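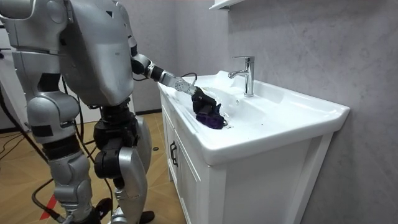

Work package 2, washroom surfaces, covers the sink and vanity in each of the small washrooms at Rastholm and Cemstead. The period ending in February was spent on the basin wiping method, which the previous report listed as the weakest part of the cleaning standard. The sinks are glossy white one-piece tops on white cabinets, with a raised rim and a broad curved basin. On this shape a flat-folded cloth tends to bridge the curve and miss the lower part of the slope. The cloth is now worked bunched, with the folds directly under the fingers and pressed to the inner front slope of the basin, and dark purple cloth is in use for sinks. The written method has been changed to match.

Coverage to date

The inventory of washrooms is complete and stands at 113 units across both sites. Of these, 92 have been cleaned at least once under the revised method. The remaining units are all at Cemstead, in the section closed for pipe work, and will be picked up when McGrath hands the section back. No date has been confirmed by McGrath.

Eight units were chosen as reference sinks and are inspected after every clean. Diarmuid Breathnach carries out the inspections and keeps the log. The log records the state of the basin floor, the inner slopes, the overflow ring, the drain cover, the flat rim and the base of the faucet as separate entries, each marked clear, residue or repeat.

Test marking

To compare cloths, the basin floor is marked with dark spots before wiping. The spots are laid in loops on either side of the drain, so that a straight pass has to cross the line several times. A mark that has been dragged shows as a gray streak between the spots, and is entered as residue even where the spots themselves are lighter.

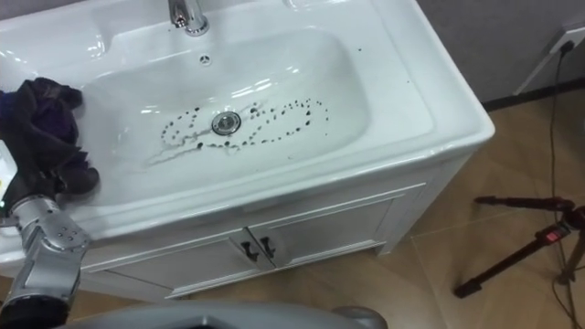

Two points came out of the marked runs. Short side-to-side strokes spread the marking across the basin floor and leave a film which needs a second pass. Strokes that start at the back wall and finish at the drain leave less to pick up. The second pattern has been adopted for the reference sinks and will be extended to the other units next period.

The flat rim beside the basin was not listed as a separate step in the old instruction. It was the most frequent "repeat" entry in the log, usually for isolated spots. It now has its own line, placed after the basin and before the cabinet doors.

Cabinet fronts

The recessed panels on the doors hold dust along the lower edge. No change of method is proposed. Door pulls are wiped with the doors.

Supplies

A box of 700 cloths was received from Jurkum. Use is within plan. Dark cloth does not show how much marking it has picked up, and Maeve Ó Néill has asked for a lighter sample to be run on the reference sinks before the next order is placed.

Open items

Cemstead closed section: waiting on McGrath.
Lighter cloth sample: requested, not received.
Revised instruction sheet: with Maeve Ó Néill for sign-off.
Change to budget: none requested.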